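2021-05-10
Open day at Zaltholm - notes from the Grinero cell

Got there early and still had to stand at the back for the first demo. The host talked for most of it. Claim of the day was 747 pick-and-place runs since the last software update, with 3 stops. I asked what counted as a stop and was told "anything where we hit the button." So a dropped card that the arm picks up again on the second try doesn't count. Wrote that down in capitals.

The two-arm cell was the one I went for. Paper goods are a fair choice of task, I'll give them that. Thin cards on a smooth top are a pain for any gripper, and plastic sleeves are worse. We gave up on sleeves in the Rarska setup after two weeks and never went back.

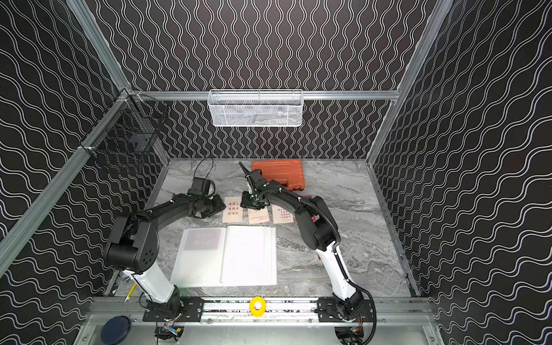
What bothered me was the wall panels. All those wavy lines are supposed to make the job harder for the vision side, or so the handout says. Maybe. But if the walls are the same on every run, the system can learn the walls along with everything else. I'd want to see the same job with plain walls, then with somebody's coat hung up behind it. Asked if they had tried swapping them. "It's on the list."

Second gripe - the camera on the gripper. Good for close work, but when the gripper gets right down on a card I don't see how it knows where the far edge is. Goicoechea had that exact problem and covered it up by starting every card in the same place. Did not get a straight answer on how much start positions vary in the Grinero runs.

Cycle time on the handout is 40 seconds per item. No spread given, no word on whether resets are included. I can file a card in a binder in less than that while holding a coffee.

To be fair, the wiring under the bases is easy to get at, and I'd like ours to be.

To do:
- ask for the raw log of all 747, not the summary
- ask who does the resets and how long they take
- try our own gripper on sleeves again, 181 grit pads this time if we can find any, otherwise whatever is in the drawer

Not recommending we buy anything yet.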